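About us

Bernel is a small company in Wustbridge. We help kitchens, packing rooms and shops to bring robots into their daily work, and we stay with the people there while they get used to it. We have 11 employees. Most of us worked in a kitchen or a packing room before we worked with machines, and we think this shows in the way we do things.

How it started

The company was founded by Shoshana Sorensen, who was for many years a shift leader at the Lund bakery in Tadcombe. The bakery had bought a machine for sorting and tray filling. It was a good machine, but the people on the early shift were told of it on a Tuesday and it was standing in their room on the same afternoon. After one month it was switched off, and it stayed in its corner under a cloth. Shoshana kept thinking about this. The machine could do its part of the work. What was missing was a talk with those who had to stand beside it at four o'clock in the morning.

She rented two rooms above a print shop and started Bernel with one colleague from the bakery and one engineer. Lund became our first customer, and they are still with us.

What we do

Our field is the handling of small things by robot: to pick up one item from a table, to place it in a bowl or on a tray, to hand over the next one. For a person it is so easy that it has no name in the job description. For a robot it is difficult, and each new shape needs its own practice. A soft roll must be held differently from a hard plastic part. We do this practice in our own rooms before anything goes to the customer, with a test running on the screen and somebody from the team close by.

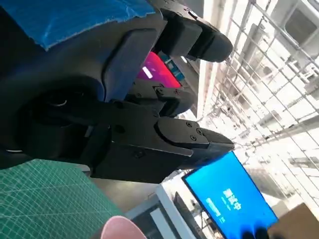 Will a robot take away jobs at our workplace?

It will change them, and you should speak about this early. In the workplaces where we have been, the repeated picking and placing went to the robot, and the people moved to checking, preparing, and caring for the equipment. We ask every customer to write down before the start which tasks will move and who will do what afterwards. If a customer does not want to write this down, we do not begin.

How we work with your team

First we come for a visit without any equipment. We spend 3 full shifts in your workplace, including the early one or the late one, and we do the work ourselves as well as we can. Usually we are slow at it, and your people correct us. From this we learn more than from a drawing of the room.

Then we invite the ones who will work next to the robot. They come to Wustbridge in small groups and try it with the items they know. They can stop it, move the table, change the order of things, and tell us what is annoying. Many good ideas came in this way. A packer from Tadcombe asked us to let the hand wait a little before it closes, so that she could see what it was going to do. We had not thought of it — now it is in every setup we deliver.

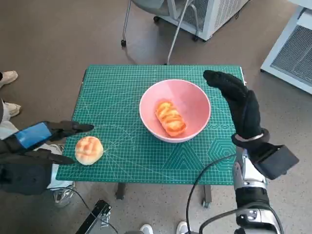 The training itself takes 20 hours for each person, and it is paid working time. We insist on this in the contract. It is divided into short parts, and there is no examination at the end. Who does not want to work with the robot can say so, and we plan together with the employer for another position on the same pay.

After the start we come back every week in the beginning, later every month. We look at the machine, of course, but the longer part of the visit is a conversation with the shift. Does the wrist hurt less in the evening? Is the pace set by the people or by the robot? Is there still time to speak with a colleague? At Lund the team told us that the work had become quieter but also more lonely, and we moved two stations together again. It cost some speed. The bakery agreed to it.

What we do not do

We do not sell robots to replace a whole shift, and we do not measure single employees. The robot keeps a record of its own movements and its own mistakes, and the shift leader can read this record together with the team.

Where you find us

Our rooms are in Wustbridge, on the floor above the print shop, entrance from the yard. Visitors are welcome on Tuesday afternoons, also without an appointment, and employees' representatives are as welcome as managers. A first visit of us to your workplace is free of charge. If you need the lift, please ring at the print shop and they will open the side door for you.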